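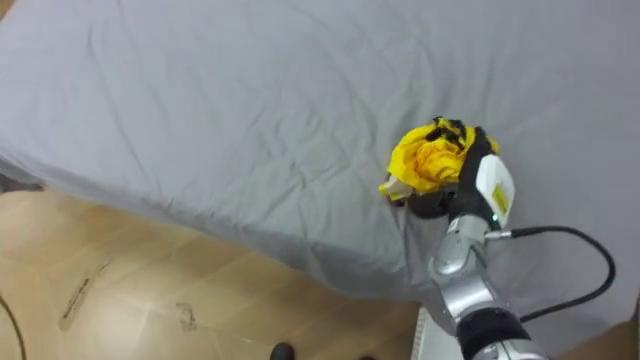

A gray sheet pulled over the edge of a bed, with plenty of wrinkles.

Why do sheets wrinkle? You smooth yours flat in the morning, and by bedtime it looks like a map of the Alps.

Many sheets are cotton, which comes from a plant and is made mostly of tiny chains called cellulose. Weak links hold the chains side by side. Your body adds warmth, a little sweat and all that kicking. The links let go, the chains slide, and new links form wherever they landed. Hello, wrinkle. 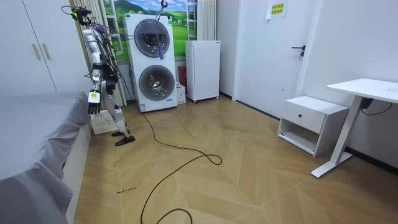
A bedroom with a gray sheet on the bed and a wooden floor.

An iron uses the same trick, with heat and steam, only it presses the cloth flat while the links settle. Ask a grown-up before you try it. They may even let you do theirs.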